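Home | Guides | Kit | Training diary | Ask me

Filed under: Home gym, Getting started

How to set up adjustable dumbbells and get a decent routine going

I put off buying weights for years. I had a gym membership I hardly used, a spare corner in the bedroom and a long list of excuses, and then Ntombi Mofokeng from my old running club sold me her set for the price of a takeaway. I've trained at home ever since (mostly in my pyjamas) and people keep asking how to start, so here goes!

First, sort out your floor. A rubber mat is plenty if you're on the ground floor, but if there's somebody living below you, get a thick one and don't drop things on it anyway. Leave enough room to hold both arms straight out to the sides without touching the wardrobe. I skipped this and chipped a door.

Next, load up light. Lighter than you think — really. I started with 2 kg a side and felt silly for the first few minutes, then my shoulders began to grumble. Slide the same plates on each end, biggest one first so it sits nearest your hand, then screw the collar down until it's snug. Give the whole thing a little shake before you lift it. If it rattles, tighten it again. Collars can work loose while you're moving, so I check mine between sets, and I do mean every set.

Now the routine. I do goblet squats, a one-arm row with my free hand on a chair, a floor press and an overhead press. That's it. Aim for 12 of each, have a breather, then go round again. When both rounds feel comfortable and your last few still look tidy, go up a plate. If you're twisting or holding your breath to finish, come back down and be patient with yourself. I've had to go back down on the overhead press more than once and it did me no harm at all, apart from the sulking.

Warm up before any of this. Five minutes of marching on the spot, arm circles and slow squats with nothing in your hands will do it. I put the kettle on at seven in the morning and warm up while it boils and cools, which sounds daft but has kept me going through a whole December of dark mornings.

Write down what you lift as well. I used to trust my memory and my memory is hopeless. A cheap notebook on the windowsill beats any app I've tried, though Sibusiso Xaba swears by his spreadsheet and he's a lot stronger than me, so take your pick.

Looking after the kit is easy. Wipe the handles down when you've finished, dry them properly, and keep a bit of old towel for cleaning the threads, where fluff and chalk love to gather. Then put everything back in the same place — stubbed toes are no fun.
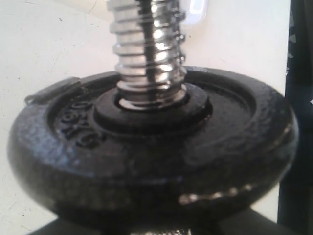
If a collar starts to feel gritty as it turns, take it right off, clean both parts and try it again before you force anything. Mine needed a good going over with an old toothbrush last winter and it's been lovely and smooth since.

Contact | © Tirketar Home Training | Back to top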